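Homemade tic-tac-toe board on a table: how to lay it out so kids can call their moves?
Drumau Family Games Help > Homemade and Printable Games
March 2025

Posted by paperandpaste

Hi everyone! I help out with a Saturday games afternoon at our branch library, and I've been asked to put together a big tic-tac-toe that a small crowd can play, with two teams calling their squares out loud instead of everybody leaning over the table at once (we had juice on the last one, so you can imagine). The children are mostly 5 and up, and some of them are still getting their letters straight, so I don't want anything fussy.

I've got a stack of plain white cardstock, a roll of tape, and a nice dark table that I'm not allowed to ruin. My trouble is the naming. Do I number the squares straight through, or do I put letters on one side and numbers on the other like a map? And does it matter which side the labels go on? I did one for my nephews back in August with everything written inside the squares, and once the pieces were down they couldn't read a thing.

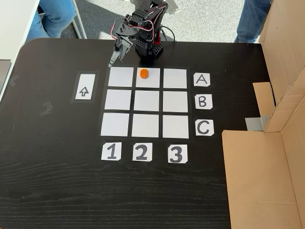
Posted by oldgamescupboard

Calling out moves is half the fun at that age, so I'm glad you're keeping it in! I would go with letters for the rows and numbers for the columns, and keep all of the writing outside the grid, for just the reason you found out with your nephews. A separate card beside each row does the job nicely, like the A, B and C running down the right-hand side there, drawn in thick black marker so they read from a little way off. The squares themselves stay plain white, and even a small piece like that orange hexagonal block on the top-middle one is easy to spot. For the columns, make three more cards with 1, 2 and 3 and lay them along the bottom edge, so a child can say "A2" and everyone knows where to look.

As for which side, I'd put the letters wherever most of the players will be sitting. If you have a team at each end, make a second set and turn it around to face them.

Posted by mrs_tapeandglue

Black tape between white cards looks very smart on a dark table, but please try a bit of it on the underside first and leave it overnight. I once had a Karagiannis sideboard (my mother's, naturally) that kept a sticky stripe for years. Low-tack tape is kinder, and you can peel it up slowly when the afternoon is over. Cut one card, then use it as the pattern for the other squares, and you won't need to do any measuring. My row letters always come out a bit crooked at the corners and the children have never minded one bit.

Posted by rainydayrob

just number them 1 to 9, works fine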